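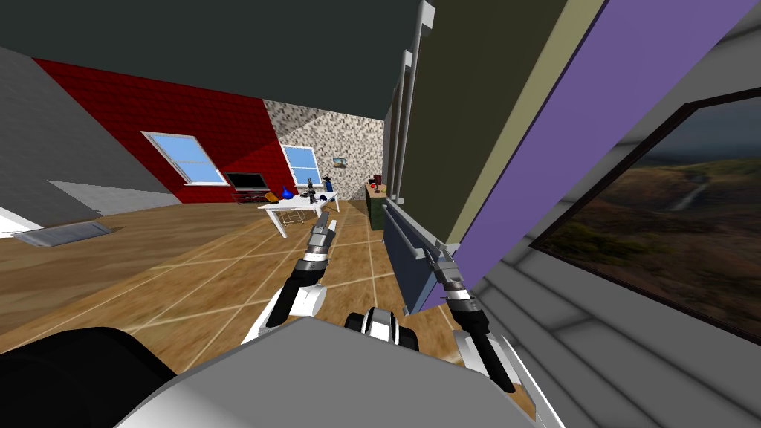 Tall cabinet, right-hand side.

Planning the small bathroom, one cabinet or two?
Board: Bathrooms and Laundry

grout_expectations wrote:
Starting the bathroom in January and I've reached the stage where my spouse and I communicate through tile samples. The tall cabinet is settled. What isn't settled is whether I also need a vanity with drawers, or whether a wall-hung sink and some dignity will do. The quote from Woltley for the drawers came to 706, and that's before the handles, which apparently are a lifestyle choice. Anyone gone without?

sinkhole_steve wrote:
Went without. Regretted it by the first weekend. A tall cabinet swallows things at the back and you find them again when you move house. Get the drawers, skip the fancy handles.

Mhairi Matheson wrote:
Disagree with Steve, as is tradition. We have a wall-hung sink and one tall unit, and the floor gets mopped in a single pass. Drawers under a sink lose half their insides to the trap anyway. You're paying Woltley for a very well finished hole.

Where I'd spend money is the wall. We did small mosaic in four shades and it hides toothpaste, limescale and most of my husband's cutting.

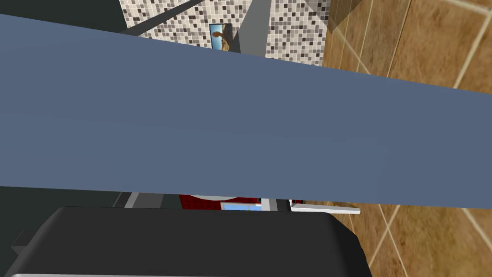
The mosaic sheets were Haldane seconds, and I'd still order 10 percent over what the calculator tells you, because the calculator has never met your corners. Ask for darker grout too. White grout looks wonderful until somebody takes a shower.

sinkhole_steve wrote:
Four shades is busy. I'd be seeing shapes in it by day two.

Mhairi Matheson wrote:
You see shapes in plain white, Steve. We all read your ceiling thread.

dampproof_dan wrote:
Mosaic is fine if you enjoy grout as a hobby. I did one wall of it and there's more grout than tile. Big plain tile, done in an afternoon, go and have a life.

On the storage question I'm with Mhairi, with one catch. Check which way the cabinet door opens before you fix the thing to the wall. Mine opened into the bathroom door. For 16 months you could have a towel or you could leave the room.

grout_expectations wrote:
Dan, that's the most useful thing I've read in this hobby. Went up and checked with a cardboard cutout and a broom. It clears, with enough room for a thin person to feel smug.

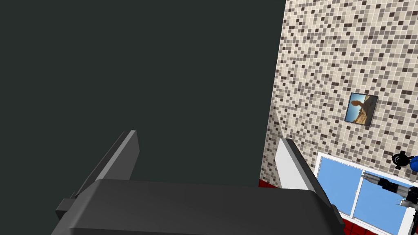

Do I need to seal the grout if the bag says it's stain resistant?

dampproof_dan wrote:
Seal it unless it's an epoxy. Stain resistant on a cement grout means it puts up a bit of a fight first. Let it cure for as long as the bag says, then two thin coats, and wipe the extra off the tile before it dries or you'll be scraping at it for a week.

sinkhole_steve wrote:
I used the Rako sealer and it was fine. The Voritz one smelled like a burning canoe.

Mhairi Matheson wrote:
I liked the Voritz. Open a window.

grout_expectations wrote:
Decision so far: wall-hung sink, mosaic on one wall, big tile everywhere else. The spouse has agreed to all of it except the color of the grout, the size of the tile and the sink. Will report back once we've picked a mirror.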